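Keeping Pears After Picking: A Comparison of Three Stores
Student project report, Food and Horticulture module

1. Background

Likside is a small orchard on the north slope of Griltatberg. It grows mostly pears, and the two main kinds are Tapia and Eltudier. Tapia is an early pear with thin yellow skin and is sold for eating fresh. Eltudier is picked in October, when it is still hard, and is mainly used for cooking and bottling. The orchard loses part of each crop in storage, and our project looked at whether a different way of keeping the fruit would cut that loss.

2. Method

We used 1,912 pears, all picked by hand and sorted on the same morning. Bruised fruit and fruit without a stalk was left out. The pears were divided between 3 stores: the stone cellar, the cold room set at 4 degrees, and an unheated shed. In each store half of the fruit was wrapped in newspaper and half was laid bare in trays. Tapia and Eltudier were kept on separate shelves.

Every fortnight we checked for rot, shrivelling and softness at the neck. Firmness was scored by thumb from 1 (hard) to 5 (very soft). Two of us scored each tray and we used the higher score if we disagreed.
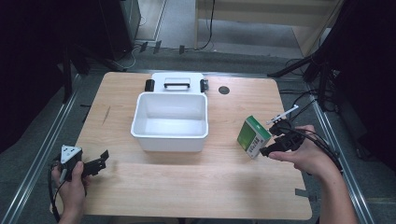
Figure 1. Small box held in a hand-held gripper, with an open storage box on the table.

3. Results

The cold room gave the best result for both kinds. Eltudier was still firm at the last check and had very little rot. Tapia kept its firmness but some of it went brown at the core, which did not show until it was cut.

In the cellar, wrapped pears did better than bare ones. The shed was the worst store, and most of the Tapia there had reached a score of 5 by the third check. Mice got into one tray and we left it out of the results.

4. Discussion

Thumb scoring is not very exact and a pressure tester would have been better. The cellar was also damper near the door, so trays should have been moved round between checks. For Likside we suggest selling Tapia straight from picking and keeping the cold room for Eltudier. Wrapping takes time, but it is worth doing for any fruit that has to go in the cellar.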